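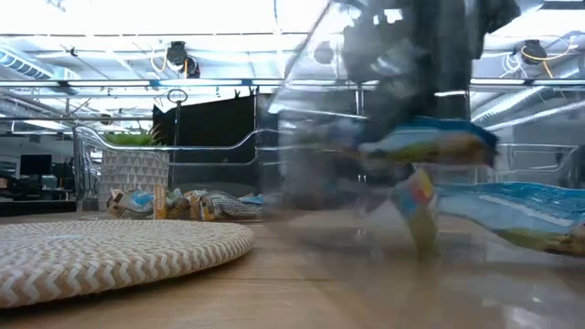 3 min read

Can a robot put the snacks away yet. That's the whole question behind the Skunell snack sorting set, and the short version is sort of, if you give it a clear table and don't rush it. Bars are a good test becuase they look easy. Shiny wrappers, bright ceiling lights, a glossy tabletop that throws reflections back at the cameras – all of it makes edges hard to find. Wrappers also come in many colors, and four packs lying close together in front of a planter is a different problem from one bar alone on bare wood. A fast arm is a dark smear in the video and so is whatever it's holding. We kept the blurred parts. Filter them yourself if you want.

What's in it

- 602 episodes, recorded in June
- 60 held back for testing, please don't train on these
- overhead or side view, head view, wrist views
- joint positions and gripper opening for both arms
- a one line text instruction per episode

Task is always some version of: pick up the bars, sort them into bins, leave the plant and the placemat where they are. Bin positions change between episodes. So does the instruction wording, Kagiso Mokoena wrote most of them and he likes short ones.
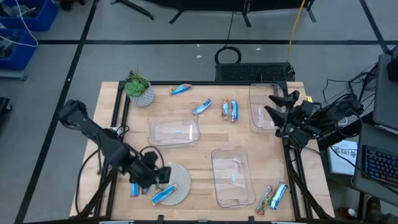
Sorting by kind is where most policies fall over. Picking is mostly OK. Skatberg baseline (in /baselines) will grab a bar lying flat by itself and drop it in a bin, then go back for one that's already been sorted. Crossed bars are worse, it tends to take both or push them off the edge. The Ekanayake baseline is slower and makes fewer messes. Use that one to start.

Known problems

- 8 episodes have the wrist clock out of step with the others, listed in bad_sync.txt
- 3 have no instruction text at all, will fix
- labels say "bar" for every packet incuding small bags, sorry
- success flag was set by hand at the end of the episode. A bar half over a bin rim got flagged either way depending who was on shift
- no gripper force data 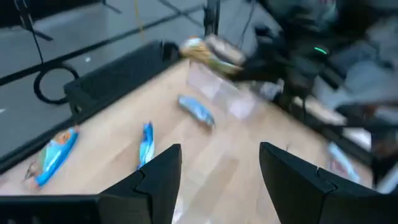

Could I use this to train a robot for my own kitchen?

Only as a starting point. Everything was recorded at one table in the Zetcombe lab, with the same lights and the same arms, so expect to add your own recordings before it copes with a drawer or a crowded counter.

Loading

Unzip, run check_files.py first, then load.py. Episodes are separate folders. The wrist video is the big part, skip it with --no-wrist if disk is tight.

License: research use, credit the Skunell set. Questions and broken files to Cadi Cadwaladr, through the issue tracker please – email gets lost.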